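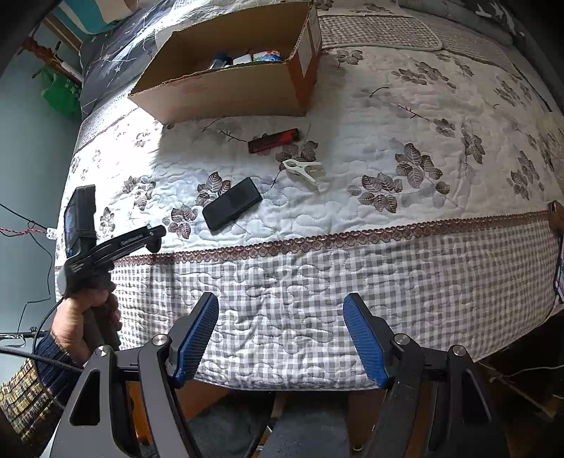 Tidying small household things with the Hokero hand-held gripper pair.

Hokero Gripper Pair: Frequently Asked Questions

What do I receive when I order?
The Hokero set has two hand-held grippers, one for each hand, four spare finger pads, a cable and a printed guide. The recording software from Zallent is a download, and the licence for the first year is included in the price.

Do I need a robot to use it?
No. You hold the grippers and do the task yourself, and the recordings are used afterwards to train an arm. If you already have an arm from Halvorsen, the mounting plate is sold separately. For other makes, please write to us before ordering.

Where can I record?
Any normal room is suitable. A bed, a kitchen table or a shelf gives more useful recordings than a bare laboratory bench. A patterned bedspread is no problem for the software, but please switch on a lamp if the daylight is weak.

What kind of objects can it hold?
Small things of daily life, up to 400 grams for each gripper. The pads are soft enough for a pack of tissues held by its two sides, though a plastic wrapper may crease a little. Please do not pick up open glass or anything with a sharp blade.
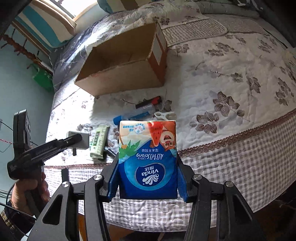
How long do the finger pads last?
We advise changing them after 4000 grips. The software keeps the count and shows a message when it is time. A new pair of pads is fixed with the small key from the set.

Must I use both hands?
It is possible to record with one gripper only. In this case choose "single" in the menu before you start, otherwise the software waits for the second one. Many customers begin with a cardboard box and a few objects spread in front of it, and move to two-handed work later.

Can I put it down between two recordings?
Yes, but press pause first. Keep the fingers open when you are not holding an object, as the pads can take a mark if they stay pressed together for many hours.

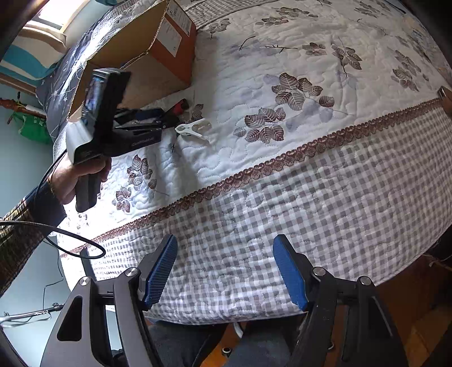 The cable should also lie free and not be bent sharply near the handle. This is the most frequent repair in our workshop in Clulton, and the guarantee does not cover it.

What is the price?
The set costs £487 with delivery inside the UK. Orders placed now will be sent in February.

Page updated December 2025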